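4.3 Comparing finger pads on fabric

Use this procedure when choosing between the Sarlow and Moura pads. Both suppliers claim a sure hold on any woven cloth. Treat that as a claim until your own log agrees.

1. Fit the first pair of pads and tighten the finger screws.
2. Open the gripper fully and zero the width reading.
3. Bring the wrist in at the fabric's edge. Keep the wrist camera view open on the second screen.
4. Close at force setting 2, lift, and hold for 8 seconds.
5. Repeat for 12 lifts, then change pads and start over from step 2.

CAUTION: Keep the fingers clear of cables and frame parts under the fabric. The Zidesholm controller has a snag stop, but it trips late and should not be relied on.

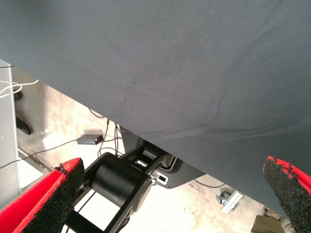

If the fabric slips, do not raise the force straight away. Check the pad faces first. Foam or rubber that has started to tear at the top edge will give you a poor score whatever the brochure says, and the fault then gets blamed on the arm.

NOTE: Error 1547 means "grip lost." It also appears when thin cloth is held perfectly well, so write down what you saw as well as the code.

6. Save the log under the pad name and send it to Rogério Miranda at Sterncombe. Leave the "confidence" column blank. We have not found a use for it.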